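Plendavine kommt zurück: Neue Stempelreihe und eine Kartenaktion zum Mitmachen

5. Mai 2020

Darauf haben wir in der Redaktion seit dem Winter gewartet, und jetzt ist es offiziell: Plendavine legt seine Pflanzenstempel neu auf! Die kleine Firma, die viele von euch noch von den Farnblättern und den krakeligen Gräsern kennen, hat gestern Abend ihre neue Reihe vorgestellt. Sie heißt Filtirness, umfasst zwölf Stempelsets und kommt im Juni in die Läden. Wir durften vorab mit vier Sets herumprobieren und haben seitdem Tinte an Stellen, an denen wir lieber keine hätten.

Wer die alte Serie besitzt, wird vieles wiedererkennen. Die Linien sind fein und ein bisschen unruhig geblieben, so als hätte jemand im Garten gesessen und direkt vom Beet abgezeichnet. Neu sind die Blüten zum Schichten. Jede Blüte besteht aus einer Kontur und zwei Flächen, die man nacheinander aufdruckt, am besten vom hellsten zum dunkelsten Ton. Das klingt nach Fummelei, geht nach den ersten Abdrücken aber erstaunlich flott, denn die Stempel sind aus klarem Polymer und man sieht genau, wo man landet. Unser Liebling ist die Akelei, dicht gefolgt vom Mohn, der auch in Grau und Senfgelb wunderbar aussieht.

Dazu kommen Schriftzüge, und endlich auch deutsche! Bisher musste man sich bei Plendavine mit englischen Grüßen behelfen, was auf der Karte zum Achtzigsten von Oma immer ein wenig seltsam wirkte. Jetzt gibt es „Alles Liebe zum Geburtstag“, „Danke für alles“, „Herzliches Beileid“ und ein sehr schönes, schlichtes „Denk an dich“ in einer schmalen Handschrift. Gerade das letzte werden in diesem Frühjahr wohl viele brauchen können. Wir haben jedenfalls lange nicht so viele Karten verschickt wie in den vergangenen Wochen, und es sind auch lange nicht so viele zurückgekommen.

Zu den Stempelsets erscheinen neun passende Stanzen. Sie schneiden mit einem schmalen weißen Rand um das Motiv herum, wer lieber randlos arbeitet, greift also weiter zur Schere. Einen Wermutstropfen gibt es auch: Die großen Blattrahmen aus der ersten Serie sind nicht wieder dabei. Auf unsere Nachfrage hieß es bei Plendavine, man habe sie nicht vergessen, wolle aber erst sehen, wie die neue Reihe ankommt. Wir bleiben dran und fragen im Sommer noch einmal nach.
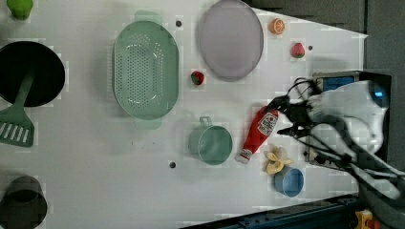
Passend zum Neustart gibt es eine Aktion, auf die wir uns fast noch mehr freuen als auf die Stempel selbst. Gemeinsam mit dem Papierladen Martinelli ruft Plendavine zur Kartenkette auf. Das Prinzip ist schnell erklärt: Ihr bastelt eine Karte, schickt sie an jemanden, der länger nichts von euch gehört hat, und legt einen leeren Kartenrohling mit Umschlag bei. Die Empfängerin oder der Empfänger gestaltet den Rohling und schickt ihn weiter. Vorgaben für Technik oder Thema gibt es keine, und selbstverständlich muss nichts von Plendavine darauf sein. Gestempelt, genäht, geklebt, mit Wasserfarben gemalt — alles ist willkommen.

Wer mag, schickt vor dem Einwerfen ein Foto der Karte an Martinelli. Dort werden die Bilder bis Ende Juni gesammelt und auf der Internetseite des Ladens in einer Galerie gezeigt. Unter allen Einsendungen werden acht Pakete verlost, jeweils mit einem Stempelset nach Wahl, einem Stempelkissen und einem Stapel Kartenrohlinge. Mitmachen dürfen auch Kinder, das Formular füllen dann bitte die Eltern aus. Und bitte fotografiert nur die Vorderseite und lasst Adressen und persönliche Grüße weg!

Das Papier für die Pakete stammt übrigens von Sendberg. Die Karten haben eine leicht raue Oberfläche und sind schwer genug, dass sie auch mehrere Schichten tragen, ohne sich zu biegen. Beim Stempeln braucht das Papier etwas Druck, mit einer dünnen Moosgummimatte darunter wurden unsere Abdrücke deutlich gleichmäßiger. Für Aquarell eignet es sich nur bedingt: Ein zarter Farbklecks im Hintergrund geht gut, bei viel Wasser wellt es sich. Dafür nimmt es Buntstifte herrlich an, und wir haben einen ganzen Nachmittag lang Mohnblüten ausgemalt, obwohl eigentlich ganz andere Dinge auf dem Plan standen.

Falls ihr gleich loslegen möchtet, noch eine kleine Idee aus unserer Bastelrunde: Stempelt drei Gräser in hellem Grau auf den Rohling, ruhig schräg und über den Rand hinaus. Auf ein eigenes Stück Papier kommt eine einzelne Blüte, die ihr ausschneidet und mit Klebepads etwas erhöht aufsetzt. Darunter ein schmaler Streifen Pergament mit dem Schriftzug, seitlich mit einem Faden umwickelt. Mehr braucht es gar nicht. Bei uns ist so an einem Abend ein ganzer Schwung Karten entstanden, und die meisten sind schon unterwegs. Auf dunklem Karton wirkt das Ganze mit weißer Pigmenttinte völlig anders, fast wie ein alter Linolschnitt. Nur trocknen lassen muss man sie wirklich lange, sonst verwischt beim Aufkleben alles.

Die Stempelsets gibt es ab Juni einzeln im Fachhandel und bei Martinelli, die Stanzen folgen laut Hersteller etwas später. Vorbestellungen nimmt der Laden ab sofort telefonisch und per Mail entgegen. Wer für die Kartenkette noch Rohlinge braucht, kann sie dort gleich mit in den Umschlag packen lassen — bitte bei der Bestellung kurz „Kartenkette“ dazuschreiben, dann liegt auch das Teilnahmeformular bei.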